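Setting up your Trarkar app before a day at Dobson Park

I've now done this for three family trips, so here's my way of going about it. Do it at home on your own wifi, as the signal by the front gates is hopeless.

Part 2: Tickets and ride queues

1. Open the app and tap Visits, then Add a ticket. Type in the long code from your email. I always paste mine, and it still grumbles if there's a space on the end.

2. Add everyone in your group under one account. You can have up to 18 people, and whoever holds the account gets all the return times.

Note: children's heights go in here too. Measure them with shoes on, because that's how the ride staff do it!

3. Choose your home gate. I'd go for the Gunier side – it's a longer walk from the car park but you come out right by the log flume.

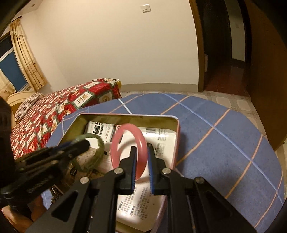 4. Pick your first ride and tap Hold my place. You can only hold one at a time until noon, so make it a big one. We go for the wooden coaster and leave the teacups for later.

5. Turn on alerts. If you skip this you'll be staring at your phone all morning, and that's no way to spend a day out.

Caution: a held place lasts 20 minutes past your return time and then it's gone. No amount of pleading at the ride entrance helped us.

6. Take a screenshot of your tickets and save it. My old Itel phone gave up in December, halfway through the lights parade, and I was very glad my sister had a copy.

Comments

Mayuree Nakpan: Does the home gate matter if you're coming by bus?

Nikola Lazarević: Bus drops you at the main one, so pick that. Step 5 saved our morning, cheers!

Filed under: Theme Parks, Planning Your Visit

Contact us | © September 28, 2026 | Back to top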